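Two arms, one bench: the Caltness shed build

On the last street in Caltness before the paddocks start, a shared workshop keeps its heaviest bench at the back, past the drop saw and the paint shelves. For most of this year that bench has belonged to a two-armed robot the members call Tutico.

The project began in March as a single arm on a timber stand. It was meant to hand tools to people under the ute. It dropped a good many of them, and by winter the group had given up on spanners and started on household jobs instead, with a second arm and a proper pair of hands.

The hands took the longest. Fitting and calibrating them used 94 hours of shed time, mostly evenings. Small parts are printed on site and the odd machined piece comes from Charpentier, a metal shop in Peston that charges the workshop $65 for a short run. Members pay $140 a year, and robot spares come out of that along with saw blades and sandpaper.

Cables have been the steady nuisance. An arm that moves freely on the bench will pull on its own lead once it reaches up, and two connectors were replaced before the group settled on leaving a generous loop at the wrist.

Programming is done by hand-guiding. One member steers the arms through a job, the computer records it, and the robot has a go. Nine clean runs in a row counts as a pass.

The current job is rubbish. An apple goes on the table, the robot picks it up and drops it in a small lidded bin. The bin is held down with yellow tape, as earlier runs kept shunting it along the table. The right hand works low for the pick-up while the left stays up near the bin.

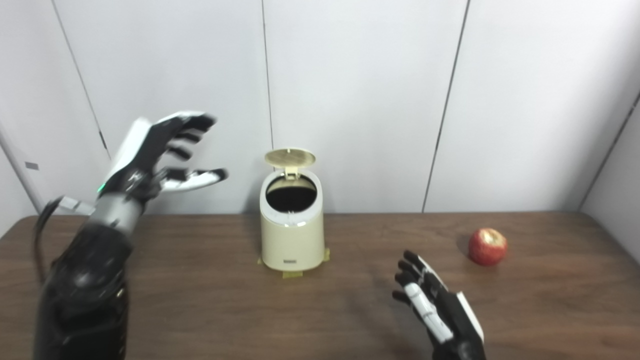
What it still can't do

Soft fruit is a problem. Bananas have been bruised and one mandarin was written off. The fingers close to a set position, and the group wants pressure sensing before it tries anything softer than an apple.

Speed is the other complaint. The arms run slowly so that a person can step in, and the members plan to keep it that way until there's a second stop button on the far side of the bench.

More from Sheds and Workshops
Rewiring a 1970s drill press
A Peston kiln built from salvaged brick
Choosing a first 3D printer

Last updated: October 17, 2021

Contact us | Copyright 2021 | Back to top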